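We use cookies to keep this site running. Accept | Manage settings

Can a robot clear my table yet? Your questions, my answers
by Razia Orakzai
Updated 13 December 2025
Print | E-mail this page | 14 shares

I get a lot of mail about home robots, mostly from people who are sick of dishes (hi, me too!). So I've put the ones that keep coming back on one page. The job I get asked about most is tidying up a table full of plates, mugs and bits of food, so let's start there. 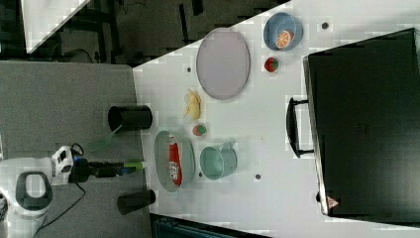
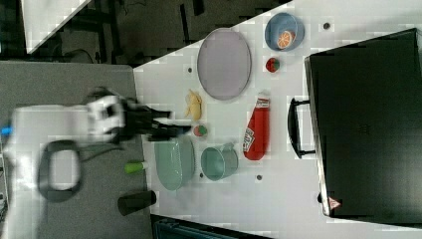 Robot arms and a table to sort out, with the ketchup in its colander in the last one. 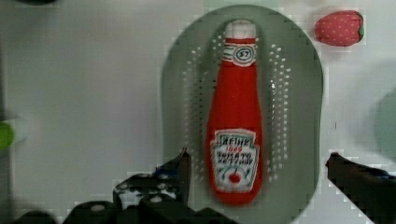 So can they do it or not?
Sort of! Picking up one thing and setting it down somewhere else is pretty well covered these days. A whole messy table, in any order, with nobody standing by -- I wouldn't bet my good glasses on it.

Why is a mug harder than a banana?
The handle, mostly. You can grab a banana nearly anywhere and it'll forgive you. A mug on its side has to be gripped, turned and put down the right way up, and that's a lot of chances to drop it.

Do they practice with real food?
Some do, but toy food is very common. It doesn't rot and it doesn't leak on the motors.

Which one should I buy?
None, if it's for your kitchen. I saw the Skillavska arm demoed in May and liked it a lot, but it wants a bench and a patient owner. Pinatard is still taking names for a waiting list (I'm number 707, wish me luck).

What about small shops?
Better news there. If you move the same part from the same tray 200 times a day, an arm can earn its keep. Satti rents one out for $1,500 a month and you can send it back after 3 months.

Will it do laundry?
Folding towels, slowly. Fitted sheets, no -- I can't do those either.

Comments (9) | E-mail this page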